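Library > Working Papers > Grasping and Manipulation > Section 4

Last updated: April 14, 2019

4. Comparing the two finger designs

4.1 What we wanted to find out

Section 3 left us with two candidates that both did well on the bench scale. The first, which we call the Jonton hand, has solid fingers with a rubber pad glued to the inside face. The second, the Dierckx hand, has open fingers with a printed lattice that can give a little under load. Pull tests told us how hard each hand could hold on, but they said very little about what happens when a hand arrives at a part slightly off center, or slightly turned, as it nearly always does in practice. The experiments in this section were built around that question, and we were surprised (and delighted!) by how much the two hands differed.

Both hands were mounted on the same arm, with the same wrist plate and the same motor. We kept the closing speed fixed and changed only the fingers. This meant giving up the faster motor the Jonton hand was first designed for, but a swap of that kind would have left us unable to say whether a difference came from the fingers or from the drive.

4.2 Parts and starting errors

We used 6 mm of sideways offset as the largest starting error, in either direction, and turned the part by up to 8 degrees from the line of the fingers. Larger errors are possible in the Clostudwood cell, but a camera check before the grasp should catch them, and we did not want to tune a hand for a job that belongs to the camera.

The test parts were simple rectangular blocks with softened edges. We did try sharp-edged blocks in early work. They made both hands look better than they should, as a crisp edge digs into the pad or the lattice and holds by itself. Softened edges are harder and, we think, closer to the molded parts our colleagues at Wornascombe handle every day.

Each hand made 100 grasps. After closing, the arm lifted the block, paused for five seconds and tilted the wrist before setting the block down again. A grasp was marked as kept if the block stayed in the hand through the pause and the tilt. It was marked as shifted if the block stayed in but turned against the fingers by an amount we could see in the side camera view. Everything else was marked as lost. One person did all the marking, with the name of the hand hidden wherever the view allowed it. With fingers this different the view rarely allowed it, so this is a weak spot in the method and we say so plainly.

4.3 How the grasps looked

The numbers are given in Section 5, but the side camera taught us more than the table did. With the solid fingers, an off-center block tended to be settled early. One finger touched, the block slid until the other finger touched, and from then on nothing moved. If the block had slid to a good place, the grasp was excellent. If it had slid to a bad one, the tilt finished it off.

The open fingers behaved quite differently, and watching them is a real pleasure. The lattice bends a little at first contact, and the block can find its seat while the second finger is still coming in. The price is that the block often ends up at an angle. Figure 4 gives a good idea of the kind of pose we mean, with the long side of the block running on a slant and the narrower finger hooked in at the underside and right side. We had first counted such poses as failures. After looking through the recordings we changed our minds - a slanted block can still be held, and for many jobs the arm can correct for the slant as long as it knows the angle.

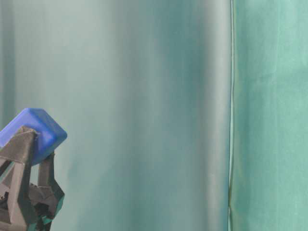

Figure 4. Open-finger hand holding the blue test block at a slant, seen by the fixed camera against the green backdrop.

The backdrop deserves a word too. We chose a plain cloth so that the outline of the block would be easy to pick out, and a strongly colored block against pale green works very well for this. The dark fingers are less kind to the software. The gaps between them fall into shadow, and small details near the joints are hard to separate from one another. Folds in the cloth also cast soft vertical bands that the first version of our outline finder sometimes took for edges. Grigoris Bakalis rewrote that step to look at color before brightness, and the false edges went away in all but a handful of recordings, which we then marked by hand.

4.4 Limits

We tested one block shape and one closing speed. The lattice fingers were new at the start, and we do not yet know how they age. A longer run is planned for June, with fingers that have already been through a wear cycle. We also want to try a mixed hand, with one solid finger and one open one, as it may keep the early certainty of the first design and some of the forgiveness of the second.

Related items

Section 3: Bench pull tests of the Jonton and Dierckx hands
Section 5: Results by offset and angle
Finding block outlines against cloth backdrops
Camera checks before grasping in the Clostudwood cell
Notes on molded part handling at Wornascombe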